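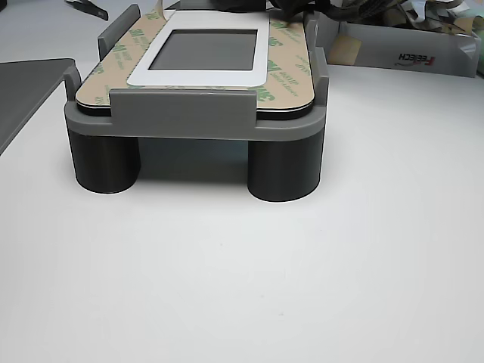 Anyone who has tried to mount a small screen on a wall, a shelf or the side of a fridge knows the real work is the peeling. The liner on double-sided tape is put there by people with excellent fingernails. The rest of us stand in the kitchen on a Monday night, picking at one corner and saying things to it.

We got through 278 letters on the subject after the June issue, most of them cross. The advice boils down to this. Leave a corner of liner clear of whatever is holding the piece, or you'll have nothing to start on. Fold that corner back on itself, flat, and pull low and slow. If the liner tears, go to a different corner and pretend the first one never happened.
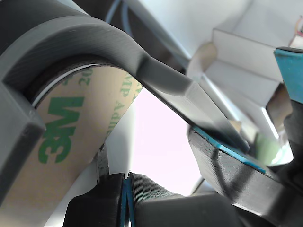

Ema Tkachuk

Green-on-tan 3M is what most of you seem to have in the drawer, bought for one job and kept for a decade out of guilt. A reader in Prelgate stores hers standing on edge and reports that it has picked up a fine collar of dog hair. Lay the roll flat, in a bag.

Cut the piece before you peel it. I know how that sounds. I have still ruined 2 good strips this year by doing it the other way around, and one of them is on my sleeve. Once it's up, press for longer than your patience allows and leave it overnight before you hang anything on it.

More from the Tudness newsletter
Picture hooks: a grudging defense
5 uses for a dead glue stick
The drawer under the drawer
Your letters: shelf brackets, again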